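How to Cover and Set Up a Worktable for Small Craft Jobs
Posted by Tomás Calado 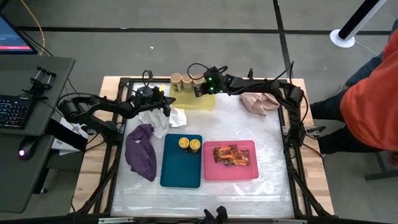
A plastic sheet over a wooden tabletop saves a lot of scrubbing. I put one down before anything involving glue, paint or dye, and the same sheet usually lasts me from September until spring.

What you need
A plastic sheet larger than the tabletop
Two or three shallow trays
A few paper cups
Four or five cloths you don't mind staining
Masking tape

Step 1. Clear the table and wipe it. Let it dry fully before you cover it, or the moisture will sit under the plastic and mark the wood.

Step 2. Lay the sheet and smooth it from the middle outward. Some wrinkles will stay, especially in a sheet that has been stored folded. Tape down any ridge that would tip a cup.

Step 3. Set the trays out. I use a different color for each job: yellow for parts waiting to be worked on, teal for parts that are done. Any colors will do if you stick to them.

Step 4. Stand the cups in a row at the back of a tray, where your sleeves won't catch them. Fill each one no more than halfway. A 500 ml bottle of thinned glue is enough for several sessions, so keep the rest capped and off the table.

Step 5. Put the cloths within reach on both sides. White shows you when it's picking up color and needs changing. Darker ones, such as purple, are fine for drying hands. There's no need to fold them.

Cleaning up
Empty the cups first, then lift off the trays. Wipe the sheet where it lies with warm water and a drop of dish soap. Dried glue peels off more easily the next day. Roll the sheet around a cardboard tube for storage, and replace it once it has a hole bigger than a fingertip.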